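Jeltum has released version 6 of Hanby, its grasp planning software for two-finger grippers. The update moves collision checks into the planner, so a path is tested against nearby objects before the fingers close.

Developer Fikri Simanjuntak said the work focused on clear plastic, such as drink bottles standing on crowded desks.
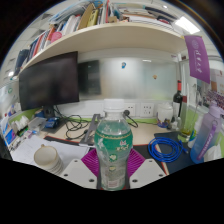
Last updated: Sunday, 13:00

The planner was tuned on 2543 recorded grasps. Hafþór Vestergaard, who maintains the perception code, said glossy backgrounds still cause bad depth readings. A fix is planned for September.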